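She quit the phone at dinner, and then she quit it altogether

I met her at the Halvorsen, the coffee place by the train station, because she doesn't do video calls anymore (fair enough, given what we were there to talk about!). She's a mom of two, she works in billing, and since April she has carried a flip phone that folds up about as small as a bar of soap.

"My sister thinks I've joined something," she told me, laughing. "I just got tired. I'd pick it up to check the weather and come back 55 minutes later knowing all about some stranger's kitchen."

I asked how the first week went and she made a face. She missed a school email, got lost on the way to the dentist, and paid for parking with a fistful of dimes. "I stood there feeding that meter like it was a slot machine. There was a line behind me."

The part I really wanted to hear about was the evenings, as mine vanish completely and I couldn't tell you where they go. She says hers got long, and at first that was pretty awful.

"The kids were bored, I was bored, we all just looked at each other. Then my youngest dragged out the big bricks and I got down there with him. I hadn't built a tower in years. I'm terrible at it." 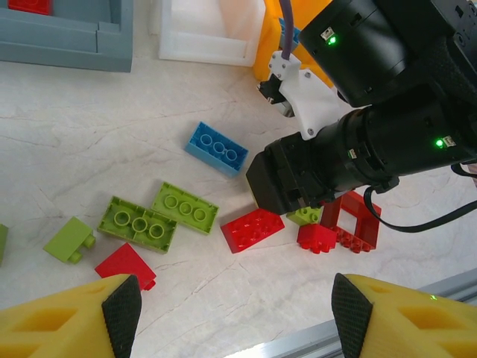
Big bricks in blue, green and red: no charger needed.

She's also reading again, 6 books since spring, mostly mysteries from the library, and she has started calling people. Out loud! Her oldest friend let it ring out twice, figuring something bad had happened.

Does she miss anything? "Maps. And the group chat, a little. They had 148 messages about one potluck, and I showed up with the wrong salad."

I went home and put my own phone in the bread box. It lasted until roughly nine, when I wanted to know how long you boil an egg. She says to call her next time.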